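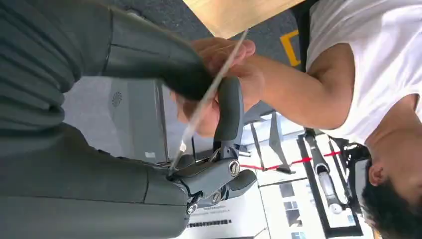

Gray gripper and a thin white rod

Quitting my gratitude list (sort of)

So I stopped writing my gratitude list in July, and a few of you have emailed to ask if I'm okay. I am! I'm better than okay, I've been sleeping like a teenager. But I did promise on the old blog that I'd keep that list going until I was ninety, so I guess I owe you the story.

If you're new, I started the list when I was living in the apartment on Boychuk, the one with the radiator that knocked. One line every night before bed, something from the day I was thankful for. The last one I wrote was number 3635, and it said "soup." I looked at the word "soup" for a good long while. Then I flipped back a page and there was soup again, and a few nights before that "warm socks," and "the dog," and "the dog" again (she's a very good dog, but still). I was paying a bill. I'd lie there with the lamp on, annoyed, hunting for something to be grateful for so I could turn the lamp off.

I know plenty of people who get a lot out of a list like that and I'm not here to talk anyone out of theirs. My sister has done one for years and it got her through a rotten divorce. Mine had just gone stale on me and I'd kept chewing.

What I did next was the thing I always do, I went out and bought a notebook. A Nindis, the one with the cloth spine, 197 pages, which is such a strange number of pages that I counted to see if they were kidding. They weren't. And then I left it in the bag for two weeks.

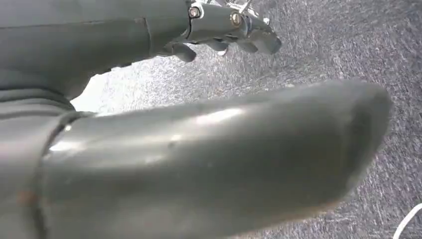

During those two weeks I wrote nothing at all, and I kept waiting to feel guilty. I'd get into bed and there'd be this little gap where the list used to be. At first I filled it with my phone, which was awful, I do not recommend reading about other people's kitchen remodels at eleven at night. Then I left the phone charging in the hallway and just lay there in the gap. And stuff came up! Not always nice stuff. I remembered being short with the woman at the pharmacy. I remembered that my friend had told me her scan was coming up and I'd said "oh, you'll be fine" and changed the subject, when she probably wanted to talk about it for another ten minutes.

I called her the next morning. We talked for an hour, mostly about her scan and a little about whether it's ever okay to put raisins in a salad (she says yes, she's wrong).

That's when I started to think that gratitude had been covering for something. Every night I'd pick the one shiny thing out of the day and go to sleep holding it, and the pharmacy lady and the scan and all the rest just got swept under. I wasn't lying in the list. I was choosing, though, and I'd been choosing the same way for years. 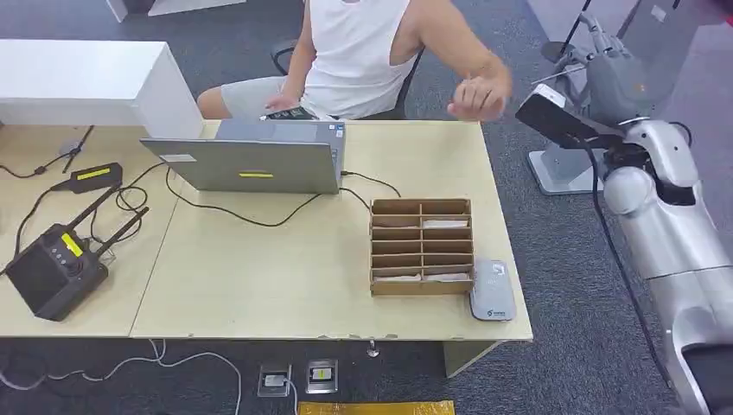
A man at two tables, laptop and cardboard organizer

I brought all this to the circle, naturally, and expected a lively argument. Darlene Girard listened to my whole speech with her eyes closed and then asked, "Who's the list for?" I said me, obviously. She said, "Then why did you number it?"

Well. I had no answer to that and I still don't have a great one. I think I numbered it so I could tell people the number. I told it to people at parties. I told it to my dentist.

Darlene does something she calls the three chairs, which she picked up on a retreat at Buvano when she was in her forties. You sit down at the end of the day and you pretend there are three chairs across from you. In the first one you put somebody who helped you today. In the second one you put somebody you owe something to, a call or an apology or a casserole dish you never gave back. The third chair stays empty and you look at it for a bit. I asked her what the third one was for and she said she'd tell me when she knew.

I've been doing it most nights since then. It takes me 5 minutes, or twenty if the second chair is crowded. I don't write it down unless there's a thing I need to do in the morning, and then it goes in the Nindis, so now I have a very fancy notebook full of stuff like "call Aunt Jo" and "return the blue dish" and "say sorry re: parking." I love it. It's the least inspirational notebook I've ever owned.
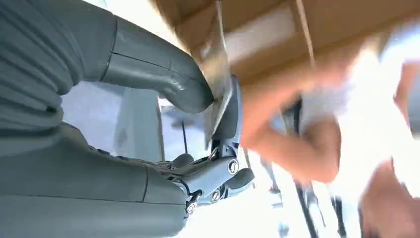
Screw heads and gray fingers

A couple of practical things for anybody who wants to try it. Sit up. I tried it lying down and I fell asleep on the first chair every time. Don't put the same person in the first chair every night just because you live with them, although if they did the taxes that day, go ahead. And if the second chair has somebody in it who has passed away, which happened to me in the first week and knocked me sideways, you can write them a letter. Mine to my dad came to 613 words and most of them were about his truck.

I haven't thrown the old lists out, they're in a box under the stairs. My husband asked if he could read some of them and he's been going through a few pages with his coffee. Last night he came in and said, "You were really into soup." I put him in the first chair anyway, he'd fixed the back gate.

If you've quit a practice you used to swear by, I'd love to hear what you did with the gap. Comments are open again, and I'll try to answer everybody before I start on the tomatoes.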